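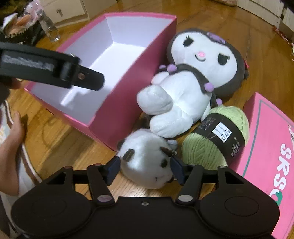 Chapter 5
When the Grip Lets Go

Every gripper ever built drops things. The sales brochure for yours will not mention this, and neither will the demonstration, in which a polished steel cube is lifted, admired from several sides, and set down again. Steel cubes are wonderful to grip. They have flat sides, they keep their shape, and they have no opinions. If your working life is going to consist of steel cubes, you may skip to Chapter 6.

The rest of us start with the Mirbridge incident. Mirbridge was a packing line that filled gift boxes: one soft toy, one small extra, lid on, next. The gripper was a two-finger parallel type, sold under the name Vistard, and it had passed its acceptance test of 300 picks without a drop. The test object was a block of hard foam. In the second week of December the line was switched to real goods, and by the end of the first shift the floor had more stock on it than the conveyor.

The fault log for that shift is worth reading in full (it is reprinted in the appendix), chiefly because it is nearly blank. The controller recorded 2 faults. The people sweeping up recorded 50 dropped items, on the back of a delivery note. Both records were correct. The controller had been told that a grip was good when the motor current rose above a set level, and squeezing a soft thing raises the current nicely. It also rises when the fingers close on a strap, a sleeve, or each other. So the gripper closed, felt resistance, reported success, and carried its success through the air to an empty box.

We will call this a false hold. It is the most common failure in this chapter and the hardest to find, for the plain reason that the machine sincerely believes everything is fine.

Soft goods fail in ways that hard goods don't. A ball of yarn gives under the fingers, so the force you command and the force you get are different numbers.
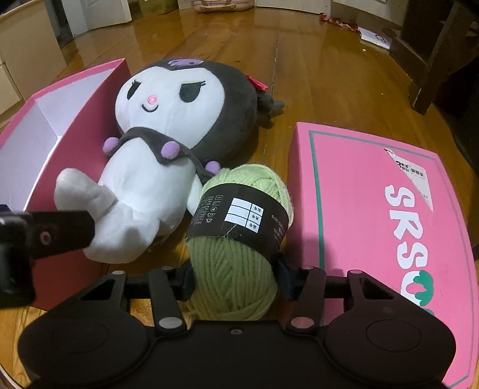
Figure 5.1 Two-finger grip on a banded ball of yarn. The paper band and the yarn are different surfaces, and the pads may meet either one.

A paper band makes matters worse. Yarn against a fabric pad has a fair amount of friction. Paper against the same pad may have less, and the band itself can slide on the yarn while the pads hold the band perfectly. At Mirbridge several bands were delivered to the box on schedule. The yarn followed later, by hand.

The first repair tried was to turn up the force. This is always the first repair tried. It cured some of the drops, crushed a number of lids, and on one occasion closed on the glove of an operator who had reached in to straighten a toy. The glove came off and the hand was unhurt, but the line was stopped, and the guard that should have kept the hand out was found propped open so that dropped goods could be collected faster. Please notice the order of events. A nuisance fault led to a force change and an open guard, and those two together made a hazard. We shall meet this pattern again in the Kazmi and Ikau cases.

By the end of this chapter you should be able to

tell a slip, a miss and a false hold apart from the evidence left behind
choose a hold check that does not depend on motor current alone
set a force limit for a soft object and defend it to someone in a hurry
explain why clearing a drop is a safety task

5.1 What counts as a drop

Before we can count drops we have to agree on one. The Mirbridge contract defined a drop as "unplanned loss of the object during transfer." Under that wording, an object that was never picked up cannot be dropped, and the supplier was quick to say so.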